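Which version of the Fevon memoir should I read?

Murdo Lennox

I grew up watching Fevon host Trota, the late show where she interviewed bands at one in the morning and argued with them about taxes. Now she has a memoir out, and there seem to be two of them. The hardcover has a long chapter on why she quit TV. My library's paperback skips straight from her last episode to raising goats, as if the two were obviously connected.

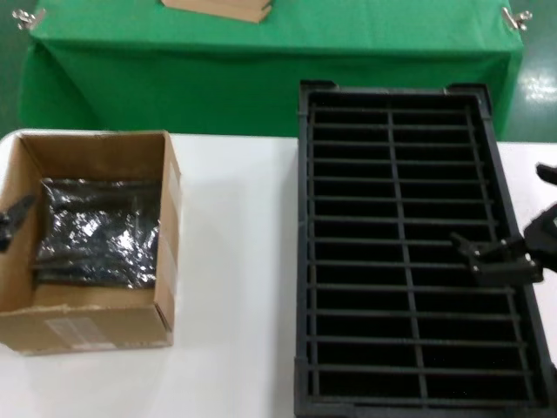
Open cardboard box and black tray on a white table

Is the missing chapter worth buying a second copy for? I've read one interview where she says she walked out and another where she says she was fired. I would like to pick a side before my sister visits in February, because she has already picked both.
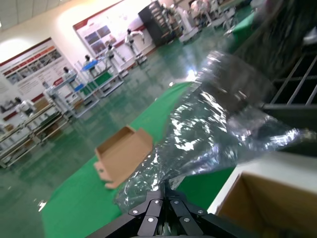 Beathag Farquharson

Get the hardcover. The chapter you want is chapter 6, and it covers the whole fight with the network, including the four-hour lunch where they offered her a cooking show. She says she quit. She also prints the letter firing her, so your sister may be right. The paperback was trimmed by a different publisher – Lernemura, I think – and they cut most of the names too.

The audiobook is the full text, and she reads it herself. Her impression of her old producer is cruel and goes on too long. I played it twice.
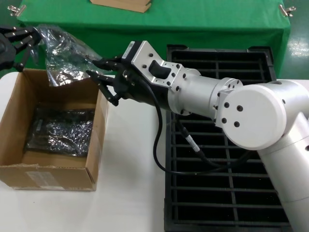 Arm above the black tray

kerr93

never read it but the show was better before they changed the theme song. goats are a lot of work btw

Murdo Lennox

Thanks, Beathag. Hardcover ordered. Kerr, agreed on the song.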